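5 min read

Two grippers, one arm, a long morning

The wrist camera went on with two screws and a cable tie. Eluned Morgan wanted the cable tie gone by lunch. It was still there at six.

Hillwood is a low building behind a tyre place, and the room she tests in has one window, a kettle and a bench arm that has outlived three sets of motors. I'd come in March to watch her put two grippers against each other. One is the Ene, soft fingers, a bit of give at the tips. The other is the Estelley, stiffer, narrower, made for people who know exactly what they're picking up. Both bolt to the same plate. Both cost more than my car, which isn't saying much.

She doesn't like spec sheets. "They test with a cube," she said. "Always the same cube. Who's got a cube at home?"

So, no cube. The rule is simple: 200 picks per gripper, same arm, same camera, same controller, same list of household bits. That's 400 in all. A pick counts if the thing comes up, stays up while the arm swings over, and goes down where it should. Anything dropped is a miss. Anything nudged off the table is a miss and a swear word.

The Ene went first. Slow start. The controller software, Desarstead, had the closing speed set for something heavier and the fingers came together like a door in a draught. She turned it down. Then down again. By the third go the arm was lifting a folded cloth by its edge, quite gently, and setting it back without a crease. I wrote "nice" in my notebook and underlined it.

Cloth is where soft fingers earn their keep. They squash into the table a little, they pinch, they get hold of something. With the Estelley on the same cloth you have to come in at the right height or you get nothing at all, or you press the table and the arm stops with a clunk and a red light. Morgan has a face she makes for the red light.

Small hard things, other way round. Here the Estelley was just better. Quick, tidy, no wobble on the way up. The Ene would roll a small block between its fingers before it settled, and sometimes it settled at an angle, and then you've got to put it down at an angle too. Fine if you're filling a box. Not fine if you're stacking.

The bit I hadn't expected to care about was the camera. She had 2 mounts to try, a high one that looks down past the knuckles and a low one that sits close in beside the fingers. The high one gives you the whole table and very little idea of what the tips are doing. The low one gives you the tips, big and a bit blurry, and whatever's beyond them. People argue about this. I was told about a row over it at a trade show that ended with somebody going home on an earlier train.

Morgan likes the low one. Her argument is that a picking system mostly fails in the last few centimetres, so that's where you want your eyes. The cost is that the fingers eat a corner of the view, and if they're dark and the table is pale the exposure goes wandering about trying to please everybody. She locks it by hand. Exposure, white balance, focus, all of it, before the first pick, and then writes the numbers on a bit of tape and sticks the tape on the arm. There was a lot of tape on the arm.

White balance matters more than I'd have guessed. Leave it on auto and a white surface drifts pink, then green, then back, and the software starts to think the table is changing. Desarstead copes better than the last thing she used, but it still got muddled twice while the sun was coming round. Blind down, lamp on, carry on.

Crumbs are another one. Specks, bits of grit, whatever lands on a table in a room where people eat toast. A plain surface is meant to be easy, and then the detector decides that a dark speck is an object and the arm goes down very seriously to fetch it. Some labs wipe down between every run. She doesn't. Her reasoning, shouted over the kettle, was that kitchens have crumbs. She set a minimum size instead and left the table alone, and the arm stopped chasing dirt after that. Mostly.

By mid afternoon we'd swapped grippers and I'd been promoted to resetting the objects. It's dull work and oddly stressful. You put the thing back, not too neatly, hands out of the way, say "clear". I forgot to say clear once. Only once.

Objects near the edges gave both grippers trouble. The arm can reach them, but from the low camera they slide half out of sight as the wrist turns, and the software has to remember where they were. Desarstead remembers for a short while and then shrugs. Morgan's fix was to add a little look round before each approach, a sweep left and right with the fingers held still. It cost time on every pick. She kept it in, for both grippers, to be fair to them.

As for which to buy. If you handle cloth, bags, fruit, anything that sulks when you squeeze it, the Ene, and budget for spare fingertips becuase they do wear. If it's parts and blocks and you know the sizes, the Estelley, and don't let anyone talk you into the soft pads, they spoil it. If it's a bit of everything then Morgan's answer is the Ene, with a shrug, and mine is the same with less of a shrug. On the final scores she wouldn't give me a figure until she'd been back through the logs. Fair enough.

Mount the camera low whichever you choose. Lock the settings. And get a proper cable clip, the tie slips round the wrist after a couple of hours and you you end up with a cable hanging where the fingers want to go.
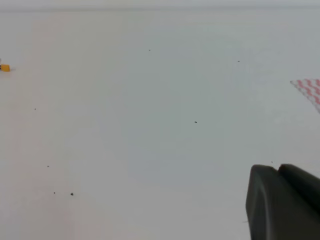
She's got a third gripper coming, three fingers, no name on the box yet, and says the plate will need redrilling to take it. I've asked to come back when it's on.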